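Hanging Cloth: Storage Between Fittings

Danjuma Onuoha has run the cutting floor at Lekota for nine years, and his rule for large pieces of fabric is short: hang them. A folded length takes a crease along every edge, and after 71 days on a shelf the crease needs steam. The same length hung from one high point falls into vertical folds that mostly drop out under their own weight.

The support matters more than the hook. Onuoha specifies a tall stand with a rounded top, as a narrow one leaves a point in the weave. Trarberg sells a suitable cap as part 303. Kinus makes a wider one, which he prefers for satin.

The lower end is gathered by hand. Two turns of the cloth are enough, followed by a single loose tie placed below the midpoint. The tail should hang free near the floor without lying on it. Tied too high, the upper folds bunch; tied too tight, the gather marks within a day.

To release the piece, undo the tie first, then open the folds from the side edges inward. Pulling from the tail drags the whole length off center. Lekota rehangs its long-term stock every May.

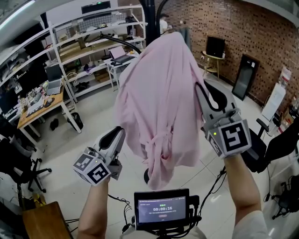
Pink cloth on a tall support, gathered and tied near the lower middle.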